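What the Open Day at Kandaslow Left Out

Opinion, 13/05/2023

I went to the spring open day at Kandaslow wanting to be wrong. I have been grumbling about robot demonstrations for years, and a friend told me I should see one from close up before I complained again. So I drove out, paid for parking, took my paper badge and joined a tour group of 30 people in a building that smelled of floor paint and coffee.

The host was a small outfit called Nistorach, which rents the ground floor and is trying to teach pairs of robot arms to handle small bottles. Paint, dye, droppers, that kind of thing. The pitch was that a lot of hobby suppliers and small labs still pack and sort these by hand, and that the work is dull and hard on the wrists. I believe both of those. I packed orders for a craft store in my twenties and my wrists can still tell you about it.

What I had pictured was a shiny cell behind glass. What we got was a butcher-block table with a black metal frame around it and an arm on each side, next to a desk with a mouse and a keyboard on it. I liked that. It looked like a place where people work. There was even a succulent at the back of the table, behind a clear bin of little bottles, and the right arm went down among those bottles while the left one stayed folded over its rails.
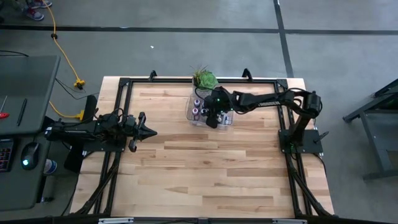
The slow part

The first thing that struck me was the pace. The guide told us that a "cycle" took 58 seconds on a good run. She said it brightly, the way you'd mention a mild winter. A cycle meant getting one bottle out of the bin and putting it down on the wood. I timed nothing myself, but I can say that the man beside me read most of a leaflet during one of them.

Slow is fine by me, if slow is what's being sold. My trouble is with the words that get wrapped around it. The leaflet said the system "works alongside staff at a natural rhythm." Whose rhythm? A teenager on a summer job would be through the bin and asking about lunch. The leaflet also used the word "autonomous" 4 times on one page and never told me who sets the table before a run, who puts the bottles back, or who decides that a run was good.

I asked about that last one. The answer was that a person watches and marks each attempt. Fair enough, and I was glad to get a straight reply. But then there is a person in the room for every bottle, and that person's time belongs in the sums. It wasn't in the leaflet's sums.

I should say something for the other side here. The arms were quiet. They moved smoothly, with none of the jerking I remembered from a trade show in Ritulholm, where a much bigger machine spent a morning knocking over cereal boxes and the crowd was asked to clap anyway. The staff at Kandaslow didn't ask us to clap. They answered questions from children with real patience, including a long one about whether the robot knew it had hands.

And I learned more from the pauses than from the runs. With both grippers out over bare wood and holding nothing, you can see how much of the setup has been decided in advance. The bin is open at the top and the bottles in it stand upright. The caps come in different colors, purple and blue and white. Everything sits within easy reach. Change any of that and you would have a different job, and the guide was honest enough to say they hadn't tried many changes yet.

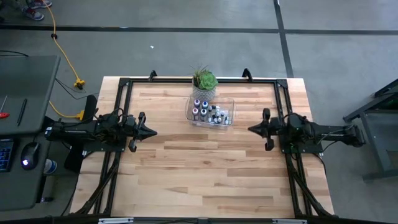

The part that was hard

Late in the tour they let us look at a screen showing what the arm itself sees from its wrist, and I'd have come for that alone. Up close, the job stops looking silly. Dropper bottles are nasty little objects. The caps are narrow and pointed, the bodies are small, and once one is on its side it's a different shape altogether. The view had one standing right in the gap between the fingers, another on its side partly behind the left finger, and a couple of big squeeze bottles lying farther off, with pink on the label of one and purple on the other.

If I'd been running the day, I'd have started there. Put the wrist view on a big screen, show the crowd a bottle on its side, and let them watch the thing fail 8 times before lunch. People can take it. Most of us have dropped a bottle of food coloring on a kitchen floor, and we know it's harder than it looks. What we can't do is judge a machine when all we see is the run that was picked for us.

My guess is that open days get planned by people who are worried about the next check. I understand the worry. The Rutherford prize money, which got mentioned on every poster in the hallway, won't last forever, and a visitor who sees a fumble might go home and tell somebody. Well, I saw a careful run and went home with doubts, so I'm not sure what the careful run bought them.

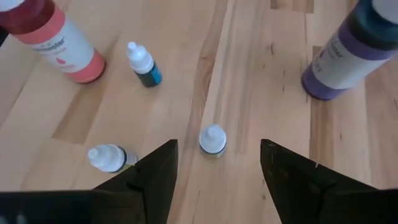 One reader of my last column on this subject wrote in to say that I keep judging toddlers by how they'd do in a marathon. The letter went on: "You complain that it's slow and that a person has to watch. Every new hire I ever trained was slow, and I had to watch them too. The difference is that when one of these learns the bottle, the next one has learned it as well. Why does that never make it into your column?"

It's a good point and I've chewed on it. A new hire, though, gets faster by the end of the week, and I can walk over and see it. If the same is true at Nistorach, I'd love to see the figures from April set beside the figures from now, with the failures left in. I asked for those on my way out and was given a tote bag.

The reader also said I'd be the last person in town still packing bottles by hand. Could be. I'd want to know who was going to sweep up around the other method, and what they were paid, before I gave up my spot at the table. I've put my name down for the fall open day, and I'm going to ask for the figures again.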